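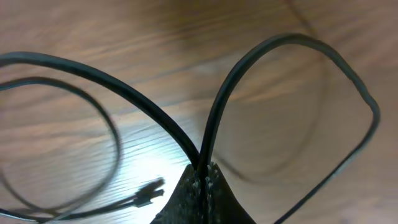

Home | Issues | Groups | Methods | Contact

Methods note: choosing where to grip a cable before moving it

Cable handling remains a weak point for learned two-arm policies. A policy trained on rigid parts will usually close its fingers at the nearest visible point, and with a cable the nearest point is often a bad one. The free end swings, the plug ends up facing the wrong way, and the second arm has nothing useful to take over.

Sanne Martens and the manipulation group at Merkbridge have been testing a small change to the usual imitation setup. The policy is split in two. The first stage looks only at the wrist view and scores candidate grip points along the cable. The second stage produces the arm motion, conditioned on the chosen point. Both are trained on the same teleoperated demonstrations, 924 in total, with no extra labels. The grip point is read back from the moment the fingers close.
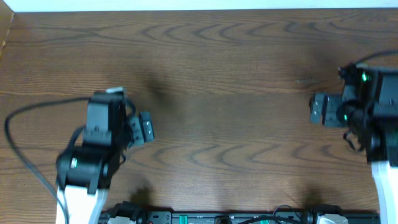
The two-arm bench at Merkbridge, grippers facing across the table.

The scoring stage, called Sornotell in the group's code, was compared with a single-stage baseline over 200 trials per method. A trial counted as a success if the plug was handed to the second arm and held for three seconds. The baseline completed 59 trials. The two-stage version completed 158.

Most of the remaining failures fall into two groups. In the first, two sections of black cable cross and the scorer puts its peak on the wrong one. In the second, glare on the tabletop washes out part of the wrist view and the score map goes flat. Changing the exposure setting helped with the second group but made thin leads harder to pick out, so the reported figures use the default setting.

The method was trained on one tabletop and one set of cables. Transfer to stiffer cable was tried briefly and was poor. Martens attributes this to the demonstrations, in which operators rarely had to regrip. A further round of collection is planned for January, with the Dimton group supplying a second bench.

Code for the scoring stage is available to member groups on request. The motion stage depends on an internal driver and will follow later.

Related items
Wrist exposure settings compared
Regrasping with two arms: notes from Dimton
Timing drift in teleoperation logs

Comments

Xu: Was the cable reset by hand between trials? Start pose matters a lot for this kind of count.

S. Martens: By hand, from a printed list of start layouts. Both methods got the same list.

pvdl: Would like to see the crossing failures reported separately.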